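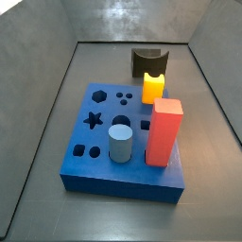

The new start-state rule for tabletop trials takes effect on 4th August, and it applies to every cell at Redell that runs insertion or sorting tasks. The rule is short. Before a trial begins, the operator records where every loose piece is, which way up it is, and whether it is on the board, on the floor or in the holder. Until now most log sheets said "pieces out" and left it there. That is too thin for a layout like this one, where the light blue cylinder, the red block and the yellow block are all standing on the foam board, and plenty of the shaped holes are open. A person reading "pieces out" a month later could picture something quite different. The new sheet has one line per piece, and the line has to be filled in before the arm is enabled.

The change came out of the May review of the Florkov trials. Jarmila Doležal went through 362 log sheets and found 38 where the start state could not be worked out from what was written. Those trials had to be dropped from the report. Nothing was wrong with the arm or the program in any of them. The paperwork did not say enough for a second person to set up the same trial again, and under our own test standard that makes the result unusable.

Three parts of the rule have drawn questions, so they are set out here in more detail than the standard gives.

First, what counts as a start state. It is the layout at the moment the operator steps back, with hands clear of the enclosure. If you nudge a piece after that, it is a new start state and you write it down again. Crossing out the old line is fine. Writing over it is not.

Second, naming. Use the color and the shape, in that order, and use the same words all day. The Bhardwaj cell had been calling one piece "the bridge," "the arch" and "yellow" on the same sheet. Pick one. If your foam parts have been swapped or recut, put the new names on the front page of the log so that they carry through. Left and right are always given from the operator's side of the cell, never from the arm's side.

Third, leaning pieces. A piece that is not square to the board gets the word "leaning" and a direction. You do not have to measure the angle. If a piece is resting partly over an opening, say which opening. Trials that start from a tilted piece are still good trials, and some programs need them, but they have to be sorted apart from the upright ones when the results are added up. 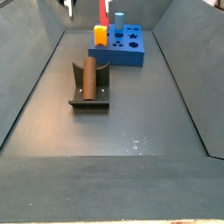
The rule also covers what happens when a run is stopped partway. Several people asked if they could put the pieces back by hand and carry on under the same trial number. They can't. A stopped run is closed with the reason and the time. The layout at the stop is written down in the same form as the start state, including anything the fingers are still holding. The next run gets a new number, even if the stop lasted a few seconds.

Before anyone reaches into the enclosure, the arm has to be in its safe stop and the enable switch has to be off. This part is not new, but the May review turned up 6 sheets where the time of the reset came before the time of the stop. Most likely these were clock mistakes. We can't tell from the paper, so each one was treated as a reach-in and followed up with the operator. Use the clock on the cell screen for both entries and the problem goes away.

On cleaning, the floor and the ledge are to be wiped at the start of each shift and whenever foam crumbs or flecks show up in the work area. Put a tick in the box when it is done. Do not wipe during a block of trials unless the block is stopped first.

Camera checks stay as they are. If a fixed camera has been bumped, stop the block, run the check sheet and note which trials came before and after.

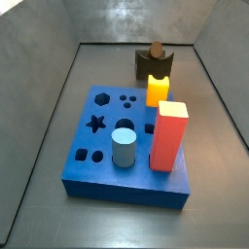
5 min read

Storage of the sheets moves to the Vistance folder, sorted by cell and then by date. Paper copies are kept for 2 years. Scan them the same day, both sides, since the back of the new form has the stop record on it.

Old forms can be used up as scrap but should not be left at the cells. Two cells already have the new pads, and the rest will get theirs with the next supply run. If you run out, print from the folder and do not photocopy, as the light gray boxes vanish on a copy.

Questions about wording go to Jarmila. Questions about the enable switch or the safe stop go to your cell lead first.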